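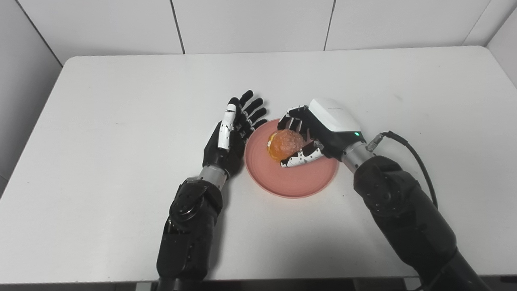

Visitor levies in small towns: a case study of Pidora
Student project report, Local Government and Public Policy
Submitted 2023-09-09

1. Background

Pidora is a lakeside town with 1,920 permanent residents. Its population rises sharply each December, when the holiday houses fill and the campground opens its overflow area. The council pays for extra rubbish collection, toilet cleaning and boat ramp maintenance over this period, and most of that money comes from general rates.

In the last budget round the council put forward a nightly levy on paid accommodation. Our group looked at whether the levy would be fair and whether a council of this size could run it.

2. The proposal

The draft bylaw sets a flat charge of $4 per room per night. Motels, cabins and whole houses let for fewer than 28 nights are covered. Campsites are exempt in the first year. Operators would collect the charge and send it to the council every quarter with a one-page return.

3. Method

We read the draft bylaw, the budget papers and the written submissions. We also interviewed 11 accommodation operators, either by phone or at their premises. Two of the larger ones, Vaketti Cabins and the Bhatt Motel, let us see how they record bookings. We did not survey visitors, as our ethics approval did not cover it.

4. Findings

Most operators accepted the idea of a levy. Their main objection was to the flat rate. A $4 charge is small on a large lake house and much more noticeable on a budget motel room, and the motels said their guests would be the ones to complain.

Paperwork was the second concern. Vaketti Cabins uses a booking program called Gosimport, which can add a separate line for a local charge. The Bhatt Motel keeps a paper register and expects the return to take around 2 hours a quarter. Owners with a single house were less sure what they would have to do - several had not realised the bylaw applied to them.

The draft says little about enforcement. There is no register of short-stay houses, and the council has no staff time set aside to build one.

5. Recommendations

We recommend that the council replace the flat charge with a percentage of the room price. A free register of short-stay houses should be open before the levy starts. Single-house owners should be able to file once a year.

We also suggest that the money be reported separately in the annual accounts. Operators raised this often, and the draft bylaw does not mention it.

6. Limits of the study

The operators we spoke to were those who answered our letter, so owners who live out of town are under-represented. We had no figures for campground nights and could not estimate what the exemption would cost.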